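Cemness Mending Arm, home and workshop version
Reviewed 19/05/2019

I bought the Cemness arm to find out if a machine could take over the mending. I do alterations from a back room, and hems, buttons and split seams eat most of my day.

Setup took 3 hours. The arm clamps to a table up to 22 inches deep, and the clamp is solid. The software, from Drellura, is slow to load but easy to follow.

Straight hems on cotton came out fine. I ran 93 over the month and kept most of them. Buttons were poor. It dropped them, and it could not find the holes on dark cloth. It won't thread its own needle. Knits bunched up every time, and I stopped trying after 6 shirts.

What it lacks is a good way to hold thread and soft material together. Surgical tools are further along there, with small jaws made to grip fine suture, though they cost far more than any shop like mine could pay.

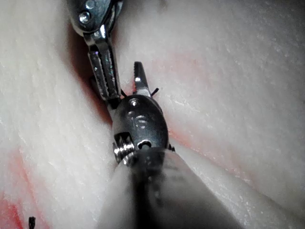
Two robotic surgical instruments at a suture practice pad.

The Kenisov folding unit I tried in January had the same trouble with anything limp. Both are fine with flat, stiff cloth.

If you hem a lot of plain cotton, the Cemness will save you some time. For general mending, keep doing it by hand. Mine stays clamped up for curtains.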